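Folding or rolling brocade scarves in a divided tray?
Forum: Wardrobes and Drawers 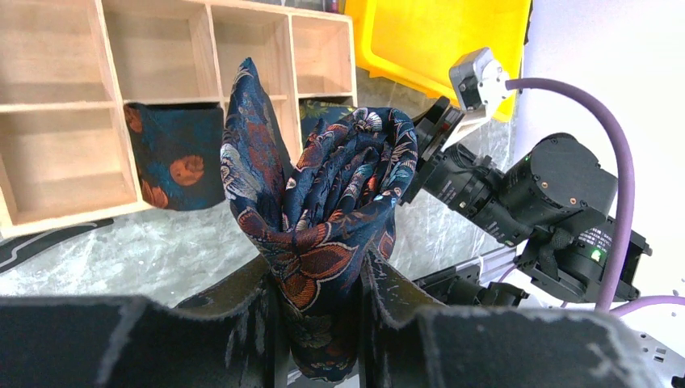

Posted by plumhem, 26 January 2018

Hello all, hoping for some advice from people tidier than me! I've finally bought a wooden tray with compartments, the Dallholm one, and I'd like it to hold the scarves that have been living in a heap on the bedroom chair since August. The dark flowery brocade is the one giving me grief. It has so much body that it puffs up into peaks and loops whichever way I gather it, and the flowered teal-navy piece hangs over the front of the tray. Do you fold, or roll, or give up and use hangers?

Reply from oldmangle

Roll, every time. Lay it flat, fold it lengthways until it's a bit narrower than the compartment, then roll from one end without pulling. I did all of mine on a wet afternoon with the radio on and thoroughly enjoyed myself. Lovely colours on yours, by the way - that big red and orange flower deserves to be on top where you'll see it.

Reply from tansy_lane

I'm going to disagree, I'm afraid. Brocade doesn't like being rolled tightly, and I ruined the sheen on a Saha shawl that way (around 70 pounds, and I still feel sick about it). Fold it loosely with tissue in the creases. If it's too bulky for one compartment, see whether the dividers lift out. On my Brusier tray they do, so I have 2 long sections at the back for the bigger things.

Reply from oldmangle

Well, I did say without pulling! Mine have been rolled for years and they're perfectly all right, but I'll grant you none of them cost that much.

Reply from plumhem

Thank you both, this is so helpful. I've had a wiggle at the dividers and they're glued, sadly. Might try a loose roll for the teal and lay the brocade flat in the drawer underneath, with tissue. Does it need to be the acid-free sort?

Reply from tansy_lane

I'd say so, yes. Staltix do a pack of 100 sheets and it lasts ages - I'm still on my first one and I'm not sparing with it.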